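Why Does Marble Have Stripes?

Kitchen counters, bathroom floors and old statues are often made of marble. If you look closely at a piece, you will find lines running through it. Some are thin and straight. Others bend and curl. They are called veins, like the ones in your arm, but no blood runs through them.

How marble starts out

Marble begins as another rock, called limestone. Most limestone is made from the shells and skeletons of tiny sea animals. When the animals died, their shells sank to the bottom of the sea and piled up. Over a very long time the pile was pressed into rock.

Some of that limestone was buried deep underground, where it is very hot. The heat and the weight of the rock on top changed it. Its small grains grew into crystals that lock together tightly. That is marble.

Where the colors come from

Pure marble is white. The colors come from other things that were mixed in before the rock changed. Clay and sand can leave streaks. Iron makes yellow, brown and red. Bits of carbon from dead plants and animals make gray or black.

When rock is hot and squeezed hard, it can bend very slowly without breaking. This is how a straight layer of clay turns into a swirl.

A visit to the stone yard

Wanda Wysocka cuts stone at a yard in Tallgate. The biggest slab there in November was 6 feet long and took a crane to move. She wets each slab before she cuts it. Water keeps the saw cool and also makes the veins easier to see.

"People bring me a drawing of the pattern they want," she says. "I tell them to come and pick a slab. I can't draw on it."

Real or printed?

Many tables and counters only look like marble. The pattern is printed on paper or plastic and covered with a clear layer. Try these tests at home:

Touch it. Real stone usually feels cool.
Look for repeats. A printed pattern may show the same swirl twice.
Look at the edge. In real marble, the veins carry on down the side.

Do not scratch it or put lemon juice on it. Acid leaves dull marks on real marble.

Marble patterns come in many colors. Gray ones can have tan and brown veins too, and some have rings like the ones inside an agate. 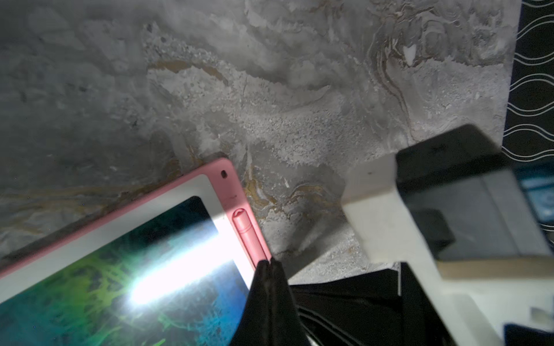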